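Chapter 4
Measuring What We Eat

In this chapter you will learn:
how portion size differs from serving size
why household measures give different results in different homes
how a food diary is kept and checked
how to work out the energy in a meal from its ingredients

4.1 Portions and servings

People often use the words portion and serving as if they meant the same thing. In this book they are kept apart. A serving is a fixed amount set down in advance, usually by a manufacturer or a health service, so that one food can be compared with another. A portion is the amount a person puts on the plate and eats. A packet of breakfast cereal may give figures for a serving of 30 grams, while the person eating it pours out twice as much without thinking about it.

The difference matters whenever we try to find out what a group of people eats. If a survey asks how many servings of rice someone had yesterday, the answer depends on whether that person knows what a serving is. Most do not. They answer in portions, and the person writing up the survey has to turn those portions into weights.

4.2 Household measures

Cups, spoons, ladles and bowls are known as household measures. They are quick to use and everyone has them, but they are not standard. A bowl in one kitchen may hold 250 millilitres and a bowl in the next may hold 600. The shape makes it harder still. A wide, shallow bowl looks full when it holds little, and a deep one looks half empty with the same amount in it.
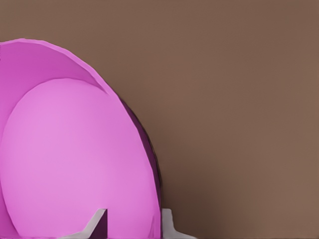
How the food is served also changes the result. A level spoonful of sugar weighs less than a heaped one. Cooked rice that has been pressed down weighs more than the same volume of rice that has been spooned in lightly. For this reason a field worker will often ask to see the dish a family uses, fill it with water to the usual level, and pour the water into a measuring jug. The volume is then written beside the name of the dish and used for the rest of the study.

Case study: the Tamuma food diaries

Yetunde Bashir and Chidubem Ogbonna asked families in the town of Tamuma to keep a food diary for 3 days in July. Each family was given a booklet and a set of kitchen scales. By the end of the study the booklets held 2,573 entries.

Many of the entries gave no weight at all. People had written "one bowl" or "a small plate", even with the scales beside them. Bashir and Ogbonna went back to these homes and measured the dishes. They found that breakfast was the meal most often left unweighed — families said they were in a hurry — and that snacks eaten outside the home were often not written down.

Before you read on

1. Find a bowl you use at home. Estimate how much it holds, then measure it with water and a jug. How far out were you?
2. Why might a diary kept in July give a poor picture of what a family eats over the whole year?

4.3 Keeping a food diary

A food diary is a written record of everything eaten and drunk over a set period. Entries should be made at the time of eating. When they are left until the evening, small items such as a biscuit or the milk in a cup of tea tend to be forgotten.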